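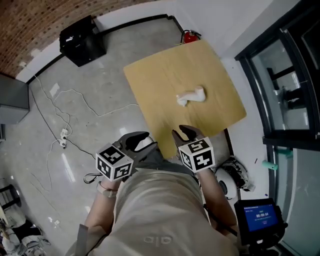 Gripper station budgeting

Gripper station budgeting is the planning and buying of equipment for a room where people record hand tasks with hand-held grippers, the recordings being used later to train robot arms. Covers the grippers, table, power, computer, small props, spares. Usually does not cover the arm itself, which most shops buy on a separate line or a year later.

Also called station costing, or (older notes) rig budgeting. Last reviewed 15/10/2026.

Background

Early plans copied the robot cell budget: arm first, then fencing, then whatever was left for everything else. Worked badly for hand-held work. No arm, so the money goes somewhere else – people's hours, finger pads, cables. Anju Solanki's planning sheet for Urnside split the costs into "room", "hands" and "wear" and the three headings stuck. Bhupendra Negi later added a fourth, "waiting", for days lost to late parts. Not everybody uses it.

Room costs

Table, power strips, storage, lighting, a display the operator can read while standing. Mostly bought once. A plain wooden table is normal and cheap. Big mistake is buying a fixed bench before the tasks are known, then finding it too deep to reach across.

Floor power is under-budgeted nearly every time. Each gripper, monitor and charger wants an outlet, and long cable runs need covers or ceiling drops. The Sengar plan listed 7 outlets per station and had to be revised in the first month. Fire extinguisher, first aid box and the like often belong to the building – check before ordering a second set.

Hand costs

Grippers are bought in pairs. Marker cubes or plates, if the tracking method needs them, are sometimes quoted seperately and get missed. Same for wrist straps, mounts, spare camera cables.

Spares ratio: one spare pair for every 3 stations is the common rule. Nandini Poduval has argued for one pair per station wherever repair goes by mail, and Uvach moved to that in September. Costs more up front. Fewer idle people.

Wear costs

Anything that touches the object. Finger pads first, then props. Pads lose grip with use and should be a monthly line, not a one-time buy. The Stultasel estimate allowed 55 pads for the pilot and treated them like office supplies, no sign-off needed, which most later plans copied.
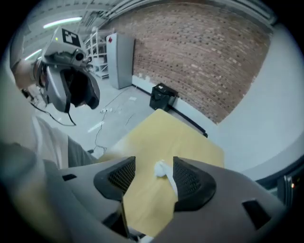 Props split into hard and soft. Hard ones (pipe fittings, cups, blocks) last and can be shared between stations. Soft ones – tissue, cloth, paper – get used up, cost next to nothing apiece, and still stop a session when the box runs out. Buy by the case. Trash bin and liners go on the same line.

Waiting costs

Negi's heading. Lead time on grippers times the daily cost of trained operators. Brijesh Nigam's version uses working days only and leaves out shipping holidays, so the totals from the two methods do not compare. In one Urnside review 112 operator hours were booked to waiting, nearly all from a single late connector order.

Order of purchase

Typical sequence:
Room survey and power
One gripper pair, one table, one computer, on trial
Pads and props for the trial
Remaining stations, after the trial data has been checked
Spares, in the same order as the stations so versions match

Skipping the trial is the most common cause of returned equipment. Vendors rarely take back opened grippers.

Criticism

Vandana Mittal has called the four headings "a budget for the room you have already", meaning they say little about growth. Storage for recordings is the usual complaint. It grows every week and sits under none of the headings, so some plans push it to the IT budget were it gets cut. Others object to leaving out the arm, as gripper fingers have to match whatever arm is bought later and a mismatch means buying fingers twice.

See also

Operator scheduling
Finger pad replacement
Tool leasing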